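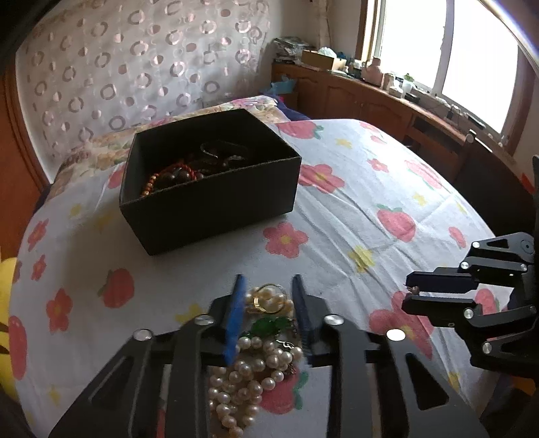
Sorting jewelry from a bed into an open box with hand-held grippers.

Punudine Estate Clearance
Minutes of the staff meeting on automated sorting
Monday, 8:30 a.m., upper office

Present: house teams A and B, the catalog desk, the van crew, the operations manager (chair), the shop steward. Apologies from the Mancuso warehouse, who sent written notes.

1. Minutes of the last meeting
Accepted with one correction. The overtime rate under item 4 applies to Saturdays only.

2. Progress on small-item sorting
The operations manager reported that the house teams have now recorded 3,561 picks with the hand-held grippers. Of these, 705 are jewelry and the rest are cutlery, buttons, keys and desk items. Stivis, who supply the sorting arm for the warehouse, use the recordings to train it. They have asked for more chains and necklaces and fewer keys.

Team B said necklaces are the slowest job of all. Strands lie across each other and have to be lifted at one point and drawn clear before anything else in the pile can be moved. By hand the same work is done without thinking. Team B asked that targets for necklace work be set separately from the rest.

Agreed: no target for tangled items until the end of December.

3. Hands, wrists and breaks
Three people reported sore thumbs or wrists after a full morning with the grippers. The steward asked for a limit of 40 minutes at a time, with other work in between. The chair said the schedule could take this if packing and labeling were split across the day instead of being left to the afternoon.

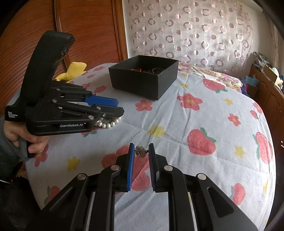

Small rings were raised as a separate matter. Team A find that they have to lean over low surfaces such as beds and coffee tables to line the fingers up, and their backs feel it by lunch. A folding table was suggested. The van crew pointed out that there is no space for one in the smaller van. The chair will price a lighter model.

Agreed: 40-minute limit starts with the next house. Sorting to be done at table height where the house has a table we may use.

4. What happens to the sorting jobs
The steward asked for a plain answer on whether the arm replaces people at Mancuso. The chair said the arm will do first sorting only, meaning small items into trays by type. Checking for hallmarks, matching pairs and deciding what goes to the valuer stay with the catalog desk. There are no plans to cut hours this season. The steward asked for that in writing and for it to cover next season as well. The chair could give the first but not the second.

The catalog desk said first sorting is how new staff learn to tell one thing from another. If trays arrive already sorted, trainees will need that practice some other way. Several people agreed. One suggestion was to hold back one lot in each house for trainees to sort by hand.

Mancuso's written notes said the arm was tried on 379 mixed items and that staff had to stand by it for the whole run. They would like that time counted as work on the schedule. It is currently listed as waiting.

Agreed: time spent minding the arm is to be logged as work. The trainee lot was left open.

5. Recording in clients' homes
The Olel consent form now has a line on recording. Family photos, letters and medicines are to be put out of view before work starts. Team A asked who does this when the family is absent. The team lead does, and signs for it.

6. Any other business
Van 2 needs a new ramp strap. The kettle at Mancuso has been replaced.

Actions
Chair: written statement on hours; price of folding table; new schedule.
Steward: collect notes on wrist and back pain.
Catalog desk: proposal for trainee lots.
Team leads: carry spare consent forms.

Meeting closed at 9:50 a.m.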